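Home | Syllabus | Handouts | Office Hours

Week 4: Counting before numerals

Okay, so last time I got carried away with tally sticks and we never reached the good part! Little kids (and plenty of grown-up shepherds) can match one thing to one thing long before they can say "seven." Read page 172 of the Sorrentino reader before we meet, and skip the footnotes, I always do.

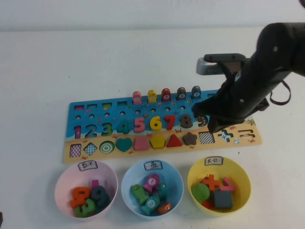
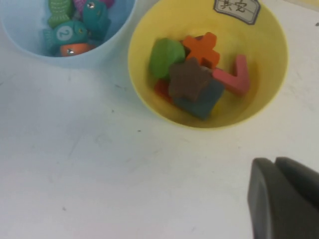
Matching is older than counting, I'd argue, and the Gerkville market ledgers on page 224 are my favorite case. Bring one question about them, scribbled on anything.

Related handouts:
Zero shows up
Fingers, toes and base ten
The Skostness knots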